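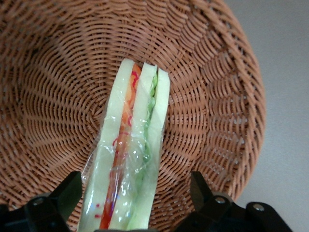

Small builder, buying a lot in an old subdivision, who pays for the sewer extension??

Posted by lotnine_builder in Permits & Land

Ok trying to keep this short. Looking at 3 adjoining lots on the edge of Skumden, old plat, never built on. Want to do one house on each, small ones. Seller says "utilities at the street." Went to the utility counter in June and water is there, yes, but the sewer main stops 700 feet short. The last manhole is down by the Dosley tract.

The guy at the counter said I'd have to extend the main the whole way across my frontage at my own cost and then hand it over to the town. OK fine, I sort of get that. But there are other empty lots along the way that would get to hook up to my pipe for free as far as I can tell. That can't be right?

Also he mentioned the Dosley people put in an oversize line years back and there might be a "recovery charge" on it. Didn't know how much. Didn't know if it was still active. Told me to put it in writing.

So:
- can I get paid back by the other lots when they connect
- do I owe Dosley's developer something just for tying in
- would septic be a way out, lots are a bit under half an acre each
- what do I ask the seller for before my inspection period runs out (short)

First time doing anything that wasn't already served. All my other houses were infill with a stub sitting there waiting. Thanks in advance, sorry if wrong section.

gradeandpave

Did land development for a long time, mostly the engineering side, now I just do feasibility for other people. Taking these out of order.

Payback. Look for the words "reimbursement agreement" or "latecomer agreement" in the town code. Different name in different places, same idea. You build the line, the engineer draws up a benefit area showing which parcels can use it, costs get split by frontage or by lot or by acre, and when one of those owners connects they pay their share to the town and the town passes it to you. Big catch, you nearly always have to apply BEFORE construction or within a short window after acceptance. I have seen people lose the whole thing because they filed after the town took the pipe. Also they expire. If nobody builds on those lots before it runs out you eat it. Don't put that money in your pro forma. Treat it as a bonus.

Dosley. Same thing from the other end, you'd be the latecomer. These get recorded, or are supposed to be, so your title company should turn it up if it names your parcels. Ask them specifically, they don't always pull it to the front. If your lots aren't inside the benefit area on the exhibit map you probably don't owe it even if you flow into their pipe, but towns read that differently so get the actual document. Check the expiration date and whether there's an interest or inflation clause. That clause is where the number gets ugly.

Septic. Doubt it. Plenty of towns won't issue a septic permit if a public sewer is within some set distance, and the distance is sometimes multiplied by number of lots. So one house could be OK and your three not. Call county health, not the town. And at under half an acre with setbacks from wells and property lines plus a reserve field, you may not fit it anyway. A perc test is cheap compared to finding out later.

From the seller I'd want:
the recorded plat with all the notes, read the notes
any old improvement plans, even never-built ones
any will-serve letter (and look at the date, they go stale)
title report with the exceptions attached, not only listed
anything in writing behind "utilities at the street"

And ask for more time. Seriously. You can't get a real number on a sewer extension in a short inspection period. Offer to make some of the deposit non-refundable in return if you have to.

One other thing, get the invert elevation at that last manhole first. Like tomorrow. If the ground falls away from it toward your lots then gravity won't work and you're talking grinder pumps or a lift station, and the whole conversation changes. The town will have it on the as-builts. Any civil can tell you in an hour if it's feasible.

mudboots

agree w/ above on septic, no chance.

We did one like this out at Kozan, shorter run. Pipe itself wasnt the killer, it was the street. Town made us do full width overlay not just patch the trench, plus traffic control plus a bond. Ask what the pavement restoration standard is. Ask if the road's been repaved recently too bc some places wont let you cut new pavement for years or they charge you a penalty.

If your soil is rock get a couple test pits dug before you close. We paid 2000 for a hoe and a guy for the day and it saved us way more then that.

Other option, knock on doors. If one of those other owners wants to build they might split it with you up front. Beats chasing payback. Get it in writing obviously.

plat_happy

just walk away imo. There's always another lot. Seller is saying "at the street" knowing full well its not. I'd offer 50 cents on the dollar and see what they say lol

Comments

lotnine_builder: This is great, thank you. Went back and got the as-builts. Manhole is deep enough on paper, falls the right way, so gravity should work. Having a civil check it. Title co. found a Dosley agreement but the map exhibit is missing from the scan?? They're requesting it from the recorder.

gradeandpave: Missing exhibit is super common. Try the town clerk too, public works usually keeps a color copy. Don't let your period lapse waiting on it, get the extension signed.

lotnine_builder: Extension signed yesterday. Seller wasn't thrilled.

curbcut: Does the reimbursement cover engineering and bond costs or just construction? Ours in Werka was construction only and that hurt.

gradeandpave: Depends on the ordinance. Usually design, inspection and permit fees can go in if you keep the invoices. Financing cost usually not. Keep everything, separate job number from the houses.

mudboots: ^ separate job number, yes. we didnt and it was a mess

curbcut: ok thx, will dig out the agreement and look

Contact us | Posting rules | Privacy | © Permits & Land community help | Back to top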